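Die Fähre nach Plakidbridge

Im September fährt die letzte Fähre um halb sieben, und ich war natürlich wieder zu spät dran! Also saß ich im Wartehäuschen von Bedus, mit einem kalten Kakao und 183 Kilometern im Rücken, und durchsuchte zum dritten Mal meine Jackentaschen. Taschentücher, ein Bonbon, 50 Cent – mehr hatte ich nicht zu bieten.
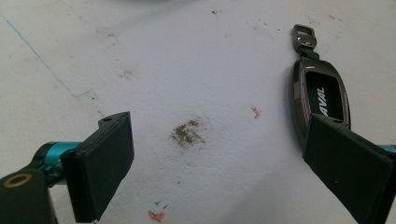
Der Schlüssel, dunkel und glänzend.

Den Schlüssel hatte mir meine Tante vererbt, zusammen mit dem Wagen und der Bitte, ihn »nach Hause« zu bringen. Welches Zuhause, bitte? Sie hatte in Allstead gewohnt, dann in Mak, dann ungefähr zwei Jahre auf einem Hausboot (über das in der Familie keiner reden wollte). Und auf dem Beifahrersitz lag ihr alter Fahrplan, Plakidbridge dick unterstrichen.

Ich schlief dann wohl ein, jedenfalls war es stockdunkel, als draußen eine Schiffsglocke läutete. Um diese Zeit! Ich lief zum Steg, und da lag tatsächlich eine Fähre, kleiner als die anderen, mit gelben Lampen und offener Rampe. 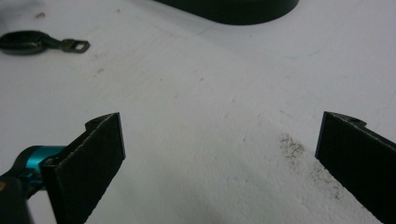 Am anderen Ufer

Die Überfahrt kostete 50 Cent. Ich gab sie der Frau an der Kasse, und sie fragte, wie es meiner Tante gehe. »Sie ist schon drüben, oder?«, sagte ich, und sie nickte und riss mir zwei Fahrkarten ab.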